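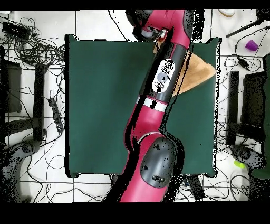 Head view, green mat, folded cloth to the right of the arm.

November 2018

Spent the day on the masking question. The cloth policy takes the head view as input, and in that view the arm covers part of the cloth for much of a reach. Ditte Bjarnason's position is that we should paint the arm out using the joint angles and let the network see mat only. Mine was that the arm carries information and should stay in.

Ran both. Same 497 demonstrations, same network, 3 seeds each. Test set is the 39 starts we laid out in September, cloth folded to a wedge, position and heading varied. Success means the point of the wedge is grasped and lifted clear of the mat.

Arm left in did better on all three seeds. The gap is small on starts where the cloth is in the open and large where the arm crosses it. Masked runs tend to stop short and hover. My guess is that the painted region removes the speckle along the arm's edge but also removes the only cue for how far the gripper is from the cloth. Joint angles go in separately, so in principle the cue is still there. The network doesn't seem to use it.

Ditte objects that the mask is too wide, especially down the right side of the arm where the shadow outline is. Fair. Tightened it by 6 pixels and started a retrain on the Clundov machine, seed one only.

Steinar Gunnlaugsson wants a third condition, arm in but color shuffled, to check whether the policy is just keying on red. Cheap to do. Will queue it after the retrain.

Calibration drifted again, nearly a full pixel at the wrist. Redo before any more test starts. Ask Ibsa Abdella for the board.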